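Week 3 notes: Reading a poll without getting fooled

These are my notes from the second half of the week, typed up because a few of you said I talk too fast (I do, I know). Bring them to section along with the Farkier County handout. Anjana Selvanayagam is running section this week and she'll want to see your math!

Where we left off

We had a poll of 529 likely voters in the Farkier County executive race. Candidate A was at 48 percent, Candidate B was at 45, and the rest were undecided or wouldn't say. The Cletinden paper ran it under the headline "A pulls ahead." I asked for a show of hands on whether that headline was fair, and the room split pretty evenly, so let's go through it slowly.

Margin of error, once more

The quick version for a 95 percent confidence level is one divided by the square root of the sample size. The square root of 529 is 23 (a lovely number, and yes, I picked the poll partly for that). One over 23 is .043, so call it plus or minus 4.3 points. That goes on each candidate's share. A could be anywhere from 43.7 to 52.3, and B could be anywhere from 40.7 to 49.3. Those two ranges overlap all over the place.

Now the part people miss on the midterm every single year. The 4.3 is for one candidate's number. The lead is a gap between two numbers that move against each other, so the margin on the lead is bigger, a little under double in a race like this one. A lead of 3 with a margin of 8 or so is a lead I wouldn't bet my lunch on. It's still evidence! If you forced me to pick, I'd pick A. But "pulls ahead" also says something changed since last time, and one poll can't tell you that.

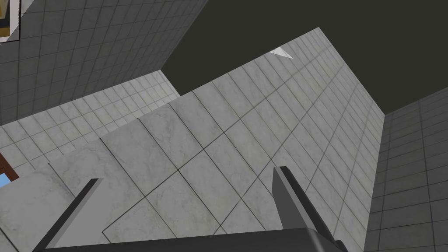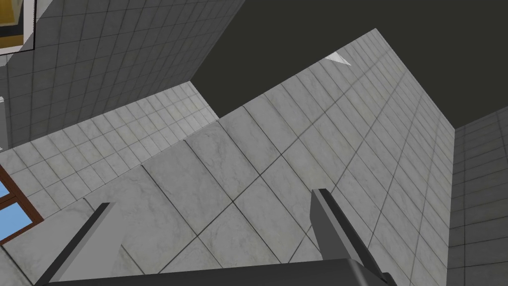
Who counts as a likely voter?

Okay, this is my favorite bit, so forgive me if it runs long. The pollster starts with registered voters, or with people who say they're registered, and then has to guess which ones will really show up. There are a few ways to do it.

You can ask them flat out. In the Farkier poll, 79 percent of registered respondents said they were certain to vote. Turnout in the last county race was nowhere near that. People like to sound like good citizens on the phone, and I don't blame them.

You can build a score from several questions (did you vote last time, do you know where your polling place is, how closely are you following the race) and keep everyone above a cutoff. Simple, but a person one point under the line gets thrown out completely, which always feels harsh to me.

Or you can give every respondent a probability of voting and weight them by it. Someone with a .9 counts for more than someone with a .3, and everybody stays in. More pollsters do it this way than when I was in grad school, and it makes for steadier numbers from one wave to the next.

Same interviews, different screen, different result. When we reran the Farkier data with a strict cutoff, the gap between A and B shrank to a single point. Not one person had changed their mind!

Weighting, very briefly

If your sample has too many retirees and not enough people under 30, you count each young respondent a bit more and each retiree a bit less. Fine. The catch is that heavy weighting makes your real margin of error larger than the square root shortcut says. Look for the words "design effect" in the methods statement. If there isn't a methods statement, be suspicious.

For section

1. Find the margin of error for a subgroup of 100 people from the Farkier poll. Would you report a 6-point gap inside that group?

2. Rewrite the Cletinden headline in ten words or fewer so that it's accurate and somebody would still read it. Harder than it sounds.

3. Read the James chapter on question order, only the first half. Skip the appendix unless you like appendices.

The weighting spreadsheet is on Flelo in the Week 3 folder. If it opens with the formulas locked, make your own copy first and edit that one. Office hours are at 2:30 as usual, and next time we start on trend lines, so hang on to your Farkier numbers.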